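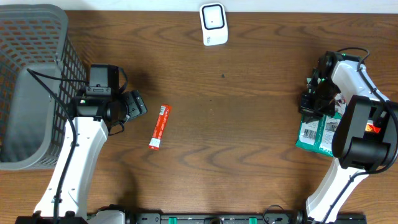 Elfriede Reuter would not buy in a place where the footpath ends at the last driveway, and she told this to the developer before she looked at any floor plan. She had lived already in two new estates, she said, and in both of them she needed the car to post a letter.

At Tromthorpe the footpath goes on. It leaves the last row of houses, passes the old orchard wall and arrives at the bakery in the village, and Reuter has walked it most mornings since she moved in last February. Her house is one of 46 that the builder Ostermann is putting on the former nursery land, and it was among the first to be finished.

The architect, Gaëtan Courtois, began with the streets and came to the houses later. He drew them narrow, with a bend near the middle, so that a driver slows down without a sign telling him to. The garages sit behind, on a shared lane. What faces the street is a front door, a kitchen window and a small garden with a low hedge, and the distance from hedge to door is about four metres. Courtois wanted neighbours to be able to greet each other without raising the voice.

Not every buyer liked this at first. Rainer Dreßler, who handles the sales for Ostermann, remembers couples who asked for a double garage at the front and left again when they heard the answer. Some of them came back in the autumn, after the trees were planted and the first lights were on in the evening.

There are two house types. The Landari is the larger one, with the stairs in the centre and a room on the ground floor that can be a bedroom when the knees become older. The Plenitis is long and slim, and its living room opens to a courtyard on the north side, where the winter sun comes in until late in the afternoon. Both have deep eaves and a proper laundry with a door to the outside. The colours are chosen from a short list, mostly greys, a dark green and a warm cream which Gerd Hinrichs, two doors down from Reuter, calls the colour of his grandmother's pudding.

Hinrichs has some complaints too. The lane behind his house was still gravel for the whole winter, and the bins have to be brought to the corner. He would also prefer a thicker wall between the study and the bathroom. But he has planted beans along the fence, and the neighbour's children have already found them.

The second stage goes around the pond, and Courtois is now drawing a small hall beside the water, with a kitchen and a covered terrace. The footpath will pass its door.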